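Aug 24, 2024

**A thread on giving up my notes app and writing things down by hand, like a monk with a council tax bill**

1/ Last December my notes app, Purno, told me I had 1,218 notes. It said this with a little burst of confetti. I have had less cheerful news from the dentist.

2/ I read a few. "Ask about the hinge." "Tues but not if raining." "Big one, NOT the blue." These were written by me, to me, with the full expectation that I would understand.

3/ One was just the word "gravy" with a reminder set for four in the morning. I remember the reminder. I don't remember the plan.

4/ Purno then put its price up, and the new tier came with a feature that would summarise my notes for me. I tried it on the hinge. It said: "You are interested in hinges."

5/ So I bought a notebook from Griltent, the shop by the station that sells paper at the front and tent pegs at the back. 50 pages. I picked the small one on purpose. I didn't trust myself with a big one.

6/ The deal I made with myself was that anything worth keeping from the app had to be copied out with my own hand. Anything I couldn't be bothered to copy was gone. I thought this would take a weekend. You may have noticed what month it is.
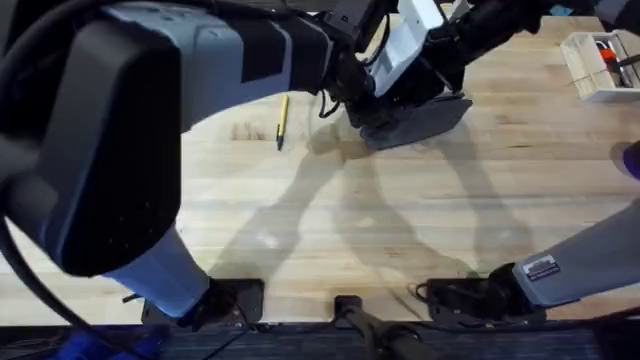
7/ My handwriting, first of all, has gone feral. I used to have a nice round school hand and now I have something that looks like a spider being told off. The only fix I've found is to slow down and give the eye something straight to follow, and a table made of long pale strips with the joins all running the same way is surprisingly good for that. Line the notebook up with a join and your lines stop sliding off towards the bottom corner. Mine still slide, but with more dignity.

8/ Second: pens. I'd been using whatever the bank gave away. People who write by hand will tell you, at length, that this is where you're going wrong, and then they'll show you a pen that costs the same as a coat.

9/ I was talked into a Tritatari, a fountain pen with a lovely nib and the temper of a Victorian aunt. If you leave it for two days it sulks. If you take it on a train it gets its own back on your shirt.

10/ I now write with a pencil, mostly. It has no opinions.

11/ I will say for the fountain pen that it made me write shorter notes, as each word was a risk.
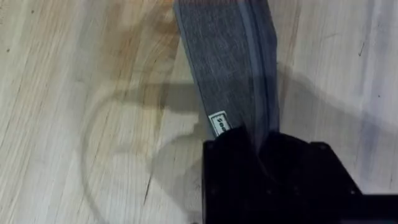
## The middle bit, where I got smug

12/ Around Easter I became unbearable. I said "I just find I *retain* it better" at a family lunch. I had, at that point, retained a parking ticket and a recipe for flapjacks.

13/ But there's something in it. You can't copy out "ask about the hinge" without stopping to wonder what hinge. By the third word your hand is bored enough that your brain has to step in. (Airing cupboard. It was the airing cupboard. It has since fallen off, so that's that sorted.)

14/ Things I decided were worth the ink:

- the flapjacks
- how to bleed the radiator that isn't like the other radiators
- what everyone in the family takes in their tea, including the ones who've changed it and got cross
- a very good insult I heard at a bus stop and am saving

15/ Things that weren't: every film anyone has ever told me to watch. I had pages of them. I've seen none. I felt nothing when they went, except when I got to the one about the lighthouse, which I'll also never watch.

16/ Someone in the replies last time asked if I index the notebook. I do! The first page is an index. It says "radiator, see radiator". I've not had time to finish it.

17/ Another asked why I don't type it up as a backup. I'd like that person to go back to post 1 and read down slowly.

## The bit where it went wrong

18/ In June I left the notebook at the Wanigasekara, the café with the good cheese scones. I had gone in to write "buy milk" somewhere nice.

19/ With the app I could have found it from my phone. With the notebook I had to ring up and describe it. "It's brown. It's got writing in it." The man asked what sort of writing and I said, "Bad," and he found it straight away.

20/ He'd clearly read it. When I went to collect it he asked how the radiator was.

21/ I've been back most weeks and we have never discussed anything else. He thinks I should get a plumber in. I've written that down.

22/ Also, and this is a boring problem but a real one: you can't search paper. I've spent a full evening looking for a phone number that I knew was on a left-hand page near a drawing of a duck. There are a lot of ducks. I seem to draw them when I'm on hold.

23/ And the stuff. The app came with nothing to carry. Paper comes with a pencil, then a spare pencil, then a rubber, then a sharpener, then a colour for the important bits, then a second colour once everything had become important.
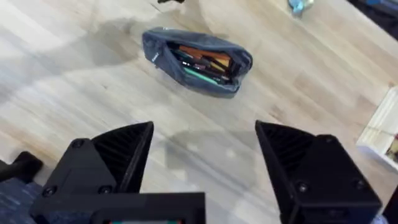

24/ By July I had a colour system. Red was urgent. Green was money. Yellow was "think about this", and I can report that yellow can't be read by human eyes under a kitchen light. A whole season of deep thought, lost.

25/ I'm back to one colour. The urgent things are urgent in the same grey as the flapjacks and it has made no difference to my life.

26/ So where am I? I've got 46 notes left in the app. They're the ones I can't bring myself to copy and can't bring myself to bin. Half are passwords to things that no longer exist. One is a voice memo of a wood pigeon.

27/ The notebook is nearly full. I went back to Griltent for another and they'd moved the paper to the rear and put the tent pegs by the till, so I think we can all see which way that's going.

28/ I bought two in case. Yes, one is bigger. I'm aware.

29/ A few people have asked if they should do the same. I don't know. Do you like being slower? Do you enjoy a dent in your middle finger? I've got the dent back, by the way, the one from school, in exactly the same place. I was oddly pleased to see it.

30/ If you do try it, start with the tea list. It's short, it's useful, and you'll find out who in your family has been politely drinking it wrong for years.

31/ Gravy update: still nothing. I've copied it out anyway. Page one of the new book.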